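Fellano hand kit, anyone running one yet?
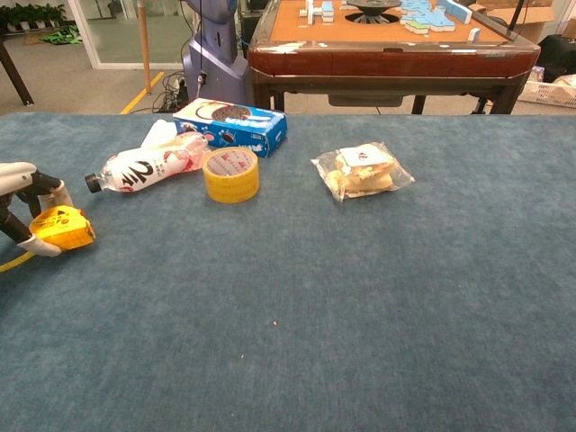 Fellano hand with the yellow tape measure, bottle and biscuit box waiting their turn

sumyee_t
Fri 2 July
So I finally got some bench time with the Fellano hand and I'm pretty keen on it! Grip on odd shapes is the bit I care about, and the tape measure is my favourite test (awkward casing, bit of tape hanging out, always a pain). Quote was $3774 with the wrist adaptor. Anyone else looking?

hurnstead_hobby
Nice colour on that felt. How's it go with the soft stuff? The little snack bag at the back would be my worry. My old Sostisov squashed everything I gave it.

sumyee_t
Haven't tuned the force limits enough to trust it with whatever's in that bag yet lol. Ask me again in November.

Ming-te Chou
I'll be the grump. For that money you only get 10 months' warranty, and replacement fingertips are $283 a set. The Poon gripper is uglier but I've had mine apart on the kitchen table and back together before tea.

sumyee_t
Fair call on the fingertips, that stung a bit. But the Poon's a two-jaw, Ming-te, you can't curl a finger under anything with it!

Ming-te Chou
Don't need to. I pick up boxes.

hurnstead_hobby
Does the Fellano software still cap you at 16 saved grasps? That's what put me off.

sumyee_t
Yep, still does. I just overwrite the ones I don't use.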